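Open day at the Wollent lab in Nenitz. Posting notes as I go. I work on conveyor sorting, so expect a bias toward cycle times and end effectors.

Format is four stations, 18 minutes each, then you rotate. Group sizes are small enough that you can see the work. The schedule is taped to the door and is already running behind.

Station one is a talk on calibration. Standard material: hand-eye calibration, how often they redo it, what happens to grasp error when they skip a week. The drift plot was the useful part. They see most of the error in depth, very little laterally. Same as our line.

Station two is a palletizing cell from Nwankwo. Competent, fenced, fast. No surprises if you have seen a palletizer in the last ten years. I asked about mixed case heights and was told that is a separate product.

Station three is the reason I drove out. Single arm, mixed-item picking from a grey bin, parallel work on policy learning and on plain heuristics. They run both on the same hardware and log everything.

The bin contents are deliberately awkward. Pencil case with a zipper, a small blue block, something black and ribbed, a long clear-looking bar flat along the back. Shiny things and transparent things are where depth sensing falls apart, and they know it. The fingertips are green and small. I did not get a straight answer on the material, only that they change them often.

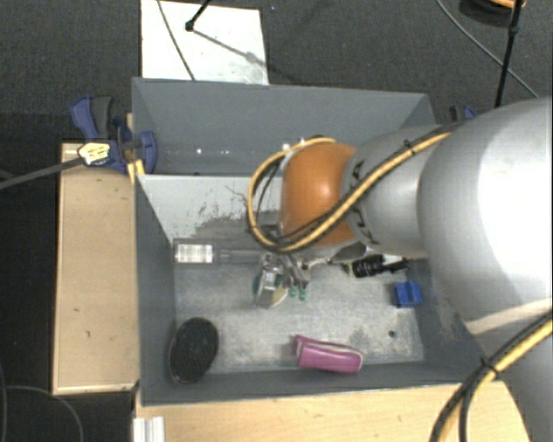 Grendar, replying to my last post, wants to know why anyone still demos on a handful of objects when a real tote comes in packed to the rim. Says a sparse bin hides the whole problem, because you never have to deal with occlusion or with two items coming up at once.

Fair objection. I put it to the operator in slightly politer words. The answer was that the sparse bin isolates contact behavior: edges, corners, items lying flat on the floor. Clutter is a separate test set, run on other days. I would have liked to see both.

I will say the flat-item case is harder than it sounds. Anything lying against a wall gives you one good approach direction at most, and the wrist has to clear the rim on the way in. Look at how much arm there is over that bin compared with how much gripper.

Numbers, as stated at the station and not checked by me: 1,305 logged pick attempts on the current object set. They would not give a single success rate, which I respect. They broke it down by item, and the spread is wide. Rigid and matte items do well. Shiny ones do not.

Cycle time on the picks I watched was slow, and they said so up front. Speed is capped while visitors are in the room.

Cable routing, for the people who always ask me about cable routing: external, tied along the link, with a generous loop at the wrist. It is ugly and it gives you slack for rotation. We tried to run ours tighter and went through two harnesses before August.

The bin is clamped to hold its position. We used tape for a long time and lost a good deal of data to a bin that crept toward the robot. Buy clamps.

Station four was a software walkthrough. Log viewer, replay, labeling of failed grasps into 42 categories. I think that is too many. Two people labeling the same clip will disagree past the first dozen. They said agreement was being measured and had no figure yet.

Q&A at the end. Someone asked about price, someone asked about jobs, and both got the usual replies. Best question was on recovery: what does the arm do after a dropped item lands outside the bin? Answer: it stops and waits for a person.

Slides are supposed to go to everyone on the sign-up sheet. If the per-item table is in there I will post my reading of it.

Back on the road. Replies tomorrow.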